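Simulation Workshop – Household Tips
Setting Up Kitchen and Tabletop Scenes for Gripper Software

The following tips are issued to all groups preparing household tasks in the Nyanda simulator. They replace the sheet circulated in July and apply to control, perception and planning work alike. Questions may be sent to Caroline Mugo, who maintains the scene library, or to Victor Makori for anything involving the Skesov planner.

Before the first run

Load the room once with the physics paused and look at it from every camera. A bowl that has been placed a hair too low will jump when the physics starts, and the planner will receive a pose that no longer applies. Let the objects settle for 60 simulation steps before the first plan is requested. Save the settled state under a new name. Do not overwrite the library copy.

Check the units of any imported object. Cups and bowls drawn in one program and loaded in another are the most frequent source of trouble, and the error is not always large enough to be noticed by eye. The Soltus import tool prints the bounding box of each item on loading. Read it.

Cups, bowls and other open vessels

Center the gripper on the vessel before closing. A cup that stands closer to one finger than the other will be pushed sideways by the first contact, and a tall cup may tip. The planner will accept an off-center start if the tolerance is left at its default, so tighten the tolerance for anything tall and narrow.

Where one vessel stands in front of another, segment both before choosing a grasp. Two gray objects with similar shading are easily merged into a single mask. If the mask has an odd outline, change the color of one object in a copy of the scene and run perception again. This settles quickly whether the fault lies in the color or in the depth.

Stone and wood surfaces

Patterned surfaces deserve a separate test. Dark veins in a stone texture can be read as small objects or as the edge of a table, and wood grain has a similar effect at low resolution. Run the detector over the bare surface first and record every false result. Groups using Idex for labeling should keep these results in their own folder – they are useful later as negative samples.

Plain dark surfaces present the opposite difficulty. Feature matching has little to work with there, and the estimated camera position may drift if such a surface fills much of the view. Use the joint readings as the main source in that case.

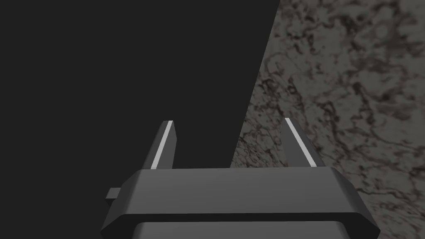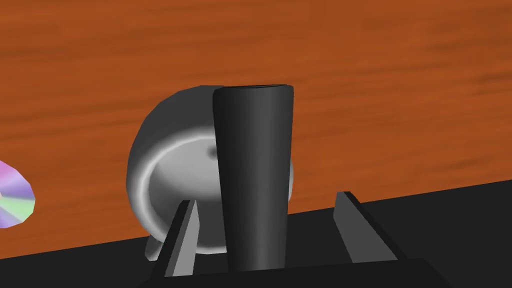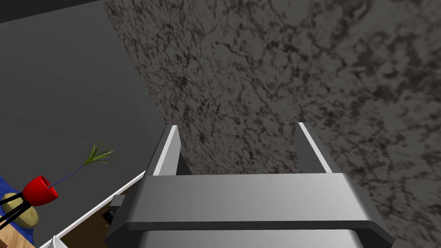
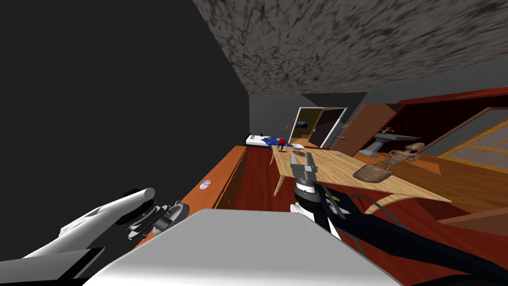
Gripper views and a room view from the simulator. The cup and bowl are in the second picture; both arms are in the fourth.

Working from the wrist view

The fingers and the housing take up a good part of the wrist view. Mask them out before segmentation, and make a new mask whenever the gripper model is changed. A mask made for one set of fingers should not be carried over to another, even if the two look much alike on screen.

A tilted view is acceptable. The software does not require a level horizon, provided that the camera transform is correct. Oda Sandberg recommends drawing the world axes at a table corner and confirming that they stay in place while the wrist turns. If they slide, the transform is being applied in the wrong order or with a delay.

Planning with two arms

Plan the arm that will touch an object first, and treat the other as an obstacle for the duration of that motion. Planning both together is supported, but around 340 milliseconds should be allowed for each request, and short timeouts produce failures that look like collisions.

Include the furniture in the collision model. Cabinets, beds and the undersides of tables are often left out to save time, and an elbow will find them. Cables may be omitted at the planning stage. Where a cable is drawn but not modeled, write this in the scene notes so that the next group does not go looking for the contact.

Reading the logs

Error 589 means that the grasp was rejected by the joint limits, even though the message mentions reach. Move the starting pose and try again before editing the object. Niilo Heiskanen has asked that the full log be attached to any report, together with the random seed and the saved scene. Screenshots alone cannot be used.

Housekeeping

Close idle sessions at the end of the day. Saved scenes are kept for 14 days and then removed, except for those marked as shared. The shared folder is reviewed every Friday, and requests to keep older scenes should reach Assunta Monti before noon.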